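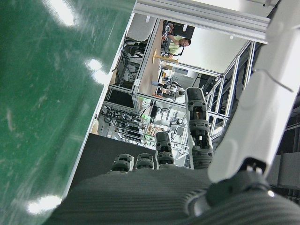
Visit report: the Sirklow shared workshop, hand and arm build

Friday, April 15, 2022

Sirklow is a members' workshop on the upper floor of a former thread store. I went to look at one build, a four-fingered hand fitted to a white arm, which a group of members led by Yulan Guo has been putting together in the evenings. I am planning something similar at home on a smaller budget, so most of what follows concerns mounting, cabling and cost.

The hand

The fingers are segmented, dark grey with black joint housings, and the palm is covered in fine parallel ribbing. Guo printed the first palm smooth and found that anything glossy slid across it. The ribbed version went on in its place and has stayed. Each finger is driven separately. The controller is a Kondov board bought second-hand, and the firmware is the group's own.

The hand joins the arm through a black bracket. This is the third design. The first two were cut from sheet and flexed under side load, which showed up as a drift in fingertip position after every hard contact. The current one is thicker and adds 162 g. Guo would accept more weight for a further gain in stiffness, but the payload limit is close once a workpiece is included.

Grasp tests are logged by hand in a spreadsheet. There were 1,152 entries on the day I visited. A grasp counts as held if the object stays put for ten seconds with the arm moving at low speed. I asked for a success rate and was told it was not worth quoting until the palm change had its own full set of runs. The target is 2,000 entries, which the group expects to reach in May.

Frames and benches

Work cells at Sirklow are built from aluminium extrusion. The group uses Tritex profile throughout, mainly so that brackets can be moved between cells without new holes. Members pay for their own profile and may sell it back to the workshop when a build ends. Offcuts are free under 300 mm.

My note on stiffness: an open rectangular frame is adequate for a light arm at low speed. Guo added diagonals to one cell after measuring the sway at the top rail, and recommends fitting them from the start.

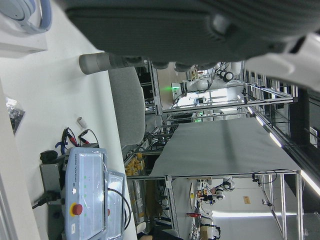 Reading time: 3 minutes

Control and cabling

The Universal Robots teach pendant hangs on a grey metal bracket at the table, still in clear plastic. I would copy the bracket. At home my pendant would live on the bench among the tools, and the emergency stop needs to be in the same place every time.

Cabling is the weak part of the build. Power and signal leads for the hand are Xiong flexible cable, which survives the bending well enough, but the connectors at the wrist have failed twice. Guo's next job is to add strain relief on both sides of the joint. Bench leads with clips are still used for testing single motors.

Cost

The hand has cost nearly 780 pounds in parts, excluding the arm and the failed brackets. Motors are the largest item, followed by the controller. Printing was done on the workshop machine at the members' rate.

For anyone going: visitors are admitted by arrangement on weekday afternoons. Bring closed shoes. Ask before touching any of the cells, and allow two hours if you want to see the spreadsheet.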